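Section 4: Setting the Light Level

Now for the fun part! Your Dusau desk lamp has a daylight sensor, so it can top up whatever light the room already gives you.

1. Turn on your ceiling lights as you would on a normal workday.
2. Set the lamp on the desk and plug it in.
3. Hold the dial for 4 seconds, until the ring blinks.
4. Step back and wait 15 seconds while it takes a reading. 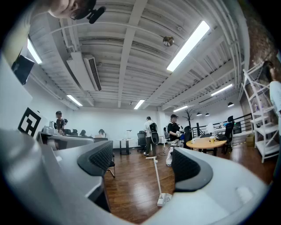 Fluorescent ceiling lights in a long room.

Note: Long rooms can be bright at one end and dim at the other, so run the steps again if you move desks. It's quick!

Caution: Keep the sensor clear of paper and mugs. Unplug the lamp before you wipe it.

The lamp saves 2 settings, one for day and one for evening. Try both!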